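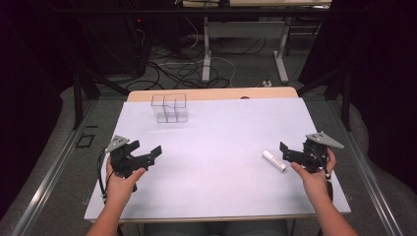

Ticket 74 - table cover keeps sliding, clear tray won't stay put

Opened by: Sibel Güneş
Room: Malgate, back workroom
Status: open

Hi! Me again, sorry. So the big pale sheet on the work table is still creeping toward me whenever I lean on it, and by lunch there's always a strip of bare wood showing along the far side. Then the clear compartment tray goes with it (it lives over on the left) and I have to line everything up again before I can put the little white blocks away.

What I've tried so far:

Wiped the tabletop and the back of the sheet. Fine for a morning, then it crept again.

Double-sided tape from Stokness, two strips at the front. Held great until I had to lift the sheet, and now there's gunk on the wood - I'd love to know what takes that off!

Swapped to the heavier sheet, the 400 one. Better, but it curls at the corners.

Rubber dots under the tray, 5 of them. The tray doesn't slide on the sheet anymore, it just rides along with it.

Update, 3:40: Drakos says they have a non-slip underlay that comes in lengths up to 1000 mm, so I'd need two pieces side by side. Would the join show through as a ridge? The blocks are small and I don't want them rocking on it.

Also, can someone please look at the cables on the carpet behind the table while they're in here? I asked in September.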